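Section 6. Setting out the table and the first sorting run

These steps assume that both arms are bolted to the frame and that the homing routine in Section 5 has finished without errors. Read the section through once before switching the arm supply on.

6.1 Before power

1. Check that the frame bolts are tight at all four corners. A frame that rocks will put every stored position out.
2. Route the cable bundle of each arm along its upper links and back to the base. Leave enough slack for the elbow to open fully.
3. Place the perforated stand on the worktop towards the far side, between the two arms.
4. Set out the bowls, open side up. Any mix of colours will do, but the Grindstead sorting script only has entries for red, blue and orange.

CAUTION — Keep hands and sleeves off the worktop from this point until the supply is off again. The arms do not detect contact in this build.

6.2 Starting the controller

5. Switch on the Zultgate supply, then the controller. Reversing the order causes error 82 and both arms must be homed again.
6. Wait for the prompt and load the Cerkholm profile. The profile limits the reach of each arm to 840 mm measured from its base.
7. Set the speed override to its lowest value. Leave it there for the whole of the first run.
8. Start the script with the step option on, so that each move waits for a key press.

Note — The controller listens on port 2965. If another program in the workshop is using that port, change it in the settings file before step 8.

6.3 Checking the approach

9. Step each arm to its approach position. The fingers should point down and must clear the rim of the bowl beneath them.
10. Step through one pick with the left arm, then one with the right. Do not run both arms together until each has completed a pick alone.

Table, stand and bowls with both arms mounted:

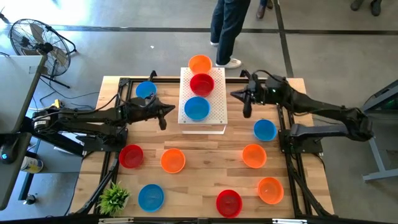
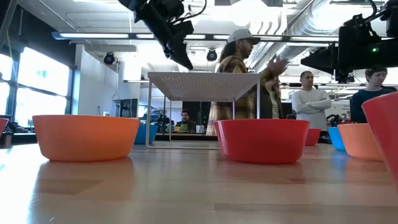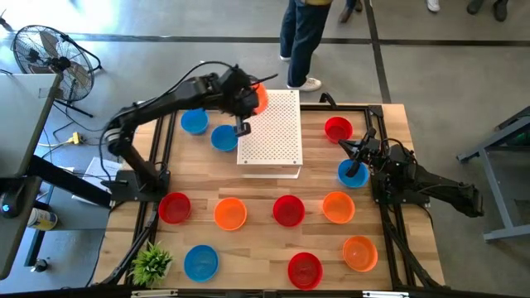 11. If a bowl tilts when gripped, lower the grip height in small steps and repeat the pick. A wider grip setting will not cure this fault.
12. When both arms pick reliably, turn the step option off and run the script at the same low speed.

Note — Bright daylight on a polished worktop can upset the colour check. Draw a blind or recalibrate as described in Section 7. The Juhász calibration sheet may be used in place of ours, but its patches must be entered by hand.

6.4 Stopping and storing

13. Press the stop key and wait for both arms to settle. Remove any bowl still held before cutting the supply — the grippers open when power is lost.
14. Save the positions under a new name. The file holds up to 1000 entries and the oldest are overwritten without warning.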